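Brarkier Home Forums > Desks and Workspaces > Clearing the desk at the end of the day: what stays out?

tallowbee
I've finally got a proper desk routine going and I'm so pleased with it I had to tell somebody! For years I just shut the door on the mess and hoped. Now everything goes back to its place before I make tea, and sitting down at it in the morning is a real pleasure.

My rule is that only the things I use every single day are allowed to live on the top. Laptop, lid closed. Mouse pad right up against the side of it, so my hand finds it without looking. A pen pot. A board for whatever sheet I'm working from. And the stapler, which I know some of you will have opinions on.

The board has been the big discovery for me. I used to have paper spreading over the whole table like jam. Now it's one sheet, on the board, and the rest goes in a drawer. I turn the board at a bit of an angle because I write with my paper slanted — old school habit, never shook it. 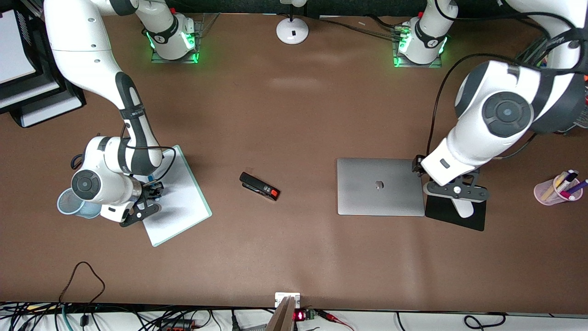
Muddlewick doesn't hold with the stapler at all and thinks it should be in the drawer with the hole punch and the sticky tape. Once it's out, the rest of the drawer follows it!

tallowbee
Ha, I knew it! But I staple things all day long. Invoices, packing slips, the lot. If it goes in the drawer I'm opening that drawer 16 times before lunch.

muddlewick
Fair enough if you really do use it that much. I'd still give it a fixed spot. Mine used to wander into the middle of the desk and then I'd be working round it like a traffic island.

pennyroyal_g
Love a brown desk top. Everyone went white a while back and I did too, and I've regretted it ever since, every ring and pen mark shows. A nice big brown surface is so much kinder.

Mesh pen pots get a yes from me as well, by the way. I've got two, one for pens and one for scissors and rulers. You can see when there's fluff in the bottom and they rinse out under the tap.

osk_r
I'm going to disagree about leaving the laptop out. Mine goes on a shelf at night. The desk feels like a table again, and I can do my puzzles on it in the evening without thinking about work.

tallowbee
Ooh, I do like the idea of having the table back. Do you put the mouse pad away too?

osk_r
Everything. It all goes in a Himberg tray (the deep one, not the letter one) and the tray goes on the shelf. Takes me up to 6 minutes if I've let things slide, much less if I haven't.

muddlewick
The deep Himberg is brilliant. The letter one is too shallow for anything except letters, so I suppose they did warn us.

pennyroyal_g
See, I'd never do it. If I had to unpack a tray every morning I'd end up working from the sofa by the end of the week. Closed lid is tidy enough for me.

fennimore
Can I ask about the board? Is it just an ordinary clipboard or something stiffer? I want one for sketching out garden plans and the ones I've tried bend when you lean on them.

tallowbee
Try a drawing board from an art shop if you're going to lean on it, fennimore, they're far stiffer than clipboards. Get one a bit bigger than your paper so your wrist has somewhere to rest. You'll wonder how you managed!

fennimore
Lovely, thank you. Off to measure the desk.

osk_r
Measure the shelf as well, so it has somewhere to go at night.

muddlewick
He won't give up, will he.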